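4.2 Grasping sheer fabric

Thin cloth was the hardest material class in the Tangen set. Its outline changes with every contact, and the floor often shows through it, so depth readings near the fingers were unreliable. We therefore trained the grasp detector on wrist camera images alone. The training split holds 862 grasps, labeled by two annotators using the rules of Zieliński (Section 3.1). A grasp was labeled as held if fabric could be seen passing between the fingers.
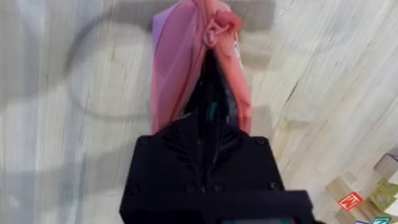

Figure 2. Wrist camera view of a sheer pink cloth held in the gripper. Toy blocks are partly visible at lower right.

Motion blur was kept in the training images. In Figure 2 the wood grain of the floor is streaked, while the folds near the knot in the cloth can still be made out. An earlier version of the detector, Adach, dropped blurred images and missed 14 held grasps in the test split. The version reported in this paper missed 2. Both misses were cases where the cloth was bunched so tightly that it hid the fingertips. Shadows on the floor did not change the result in either version.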